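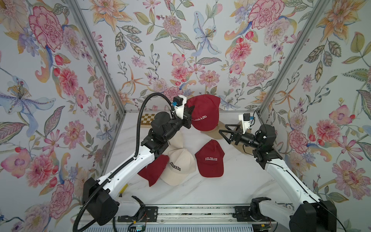

Two arms sharing a tabletop, with the left gripper holding a red cap.

Shared workspace rule (two-arm cells)

The shared workspace rule is the bit of good practice that says who gets to be where when two robot arms can reach the same spot. I've been keeping this entry going since Osamu Takagi handed it over to me, and I still get more mail about it than anything else I write (keep it coming!).

The short version goes like this. Any space both arms can reach is the shared zone, and one arm at a time owns it. The owner may pick, lift and set down. The other arm may wait close by with its gripper open, but it can't close on anything until ownership passes over. I like the Bidero wording best, "one holds, one waits," mostly since I can remember it on a Thursday afternoon.

Origins

The rule grew out of the Kevberg shop notes, 37 pages of them, and Theda Dreßler boiled those down to something you could pin on a wall. Her first draft asked for a gap of 200 millimeters between grippers at all times. People hated it! You can't hand over a hat at that distance, so the gap became a default that you're allowed to shrink, as long as you slow both arms down first and write the new number in the cell log.
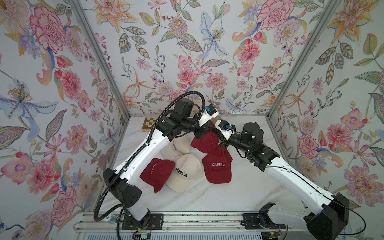 Soft goods get their own section, and I'd say it's the most useful one. Caps, socks and towels slump when you lift them, and a visor can swing out farther than you'd planned. So you measure clearance from the edge of the item, never from the fingertips. Stokitex adds that cables count as part of the arm, loops and all, and I'm fully with them on that.

Disputed points

Reuter's version lets both arms into the zone together if their paths were checked beforehand. Dreßler's doesn't. I lean her way for anything floppy, though I've gone back and forth (see the February notes on the talk page).

See also: handover speed, cable dressing, cell log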